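Do you need a subscription to own fewer things?

28 March 2019

I have now read the Movusance welcome pack twice, and I still couldn't tell you what they sell. There is an app. There is a monthly plan at 1499 a year if you pay up front, which makes it a yearly plan, but never mind. There is a "home clarity score" out of 144. Mine was 61 before I had answered a single question about my home.

I signed up for the free trial because a neighbor on Szczepańska swore by it, and because our hall closet had reached the point where I opened it with one foot against the door. The first lesson was a video on letting go. The second was also on letting go, with different music. By the third I was being offered a discount on the Zonumlow range of organizers, so there was at least some holding on involved.

My doubt about all these programs is the same. They take a dull job that fills an afternoon and stretch it over 7 weeks, with a badge at the end of each. Sorting towels doesn't need stages. You put the ones you use where you can reach them, and the rest go somewhere else or out of the house.

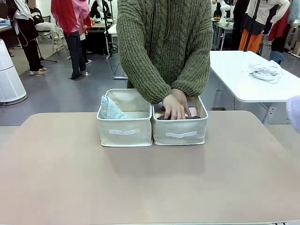
The other claim I don't buy is that a tidy shelf changes how you sleep, eat and argue. The app says members report feeling "lighter" within five days. Lighter than what? Who asked them? I looked for a study and found a page of quotes with first initials.

To be fair, the closet is better. I cleared it last October, before any of this, lost ground over the winter, and cleared it again this month in one go with the radio on. I did it on the second day of the trial, and the app gave itself the credit - my score went up to 90 that evening.

Jesum, the rival everyone in the comments keeps recommending, is cheaper and seems to have the same videos in a different order. I'll try the free week and report back, but I'm keeping my card number out of it this time.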